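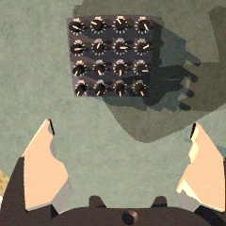 Sixteen knobs, four by four (render)

I moved to Radstead in December, and the first thing I had to learn was the heating. In the country where I grew up, the building decides when you are warm. One morning in autumn the pipes begin to knock, and everybody knows that winter has started. You cannot change anything. If it is too hot you open the window, and if it is too cold you put on a second sweater and complain to your neighbor.

My apartment in Radstead has a dial in each room, and I was very proud of them for one week. Then the first bill came. It was 204 dollars, and I read it standing in the hallway with my coat still on.

My mistake was a simple one. I believed that if I turn the dial to the maximum, the room will become warm faster. I think many people believe this. But the dial does not control how strong the heat is. It only says at which temperature the heat should stop. So the room was warming at the same speed as always, and then it continued to warm until I was sitting in a T-shirt and the plants were suffering.

After this I became a little obsessed. I started to write down the position of every dial in a notebook, in the morning and again before bed. I learned that my bedroom is comfortable at 2, which I would never have tried before. The kitchen does not need anything if I cook. The bathroom is a difficult case. It has a small window that does not close fully, and I put a rolled towel there, but I am still not satisfied.

The living room took me the longest. My sofa was standing directly in front of the radiator, because it looked nice there. The warm air was going into the back of the sofa and I was paying for it. I moved the sofa to the other wall, and now I must turn my head to see the street, but my feet are warm. I also stopped drying my towels on the radiator, although I miss this very much. A warm towel is one of the small pleasures of winter.

My mother asks me on the phone every time if I am cold. I tell her the number on the dial, and she does not trust it. She wants to know if I am wearing socks.

The second bill was lower, but it was also a shorter month, so I do not want to celebrate too early. I still have the habit from home to touch the radiator with my hand when I pass by it, just to check that it is alive. I do it before I take off my shoes.

Next I want to do something about the bathroom window. The hardware store has a foam strip that you glue on the frame, and I have already measured two times. If somebody has used this kind of strip on an old window with a lot of paint on it, please write to me in the comments if it stays in place.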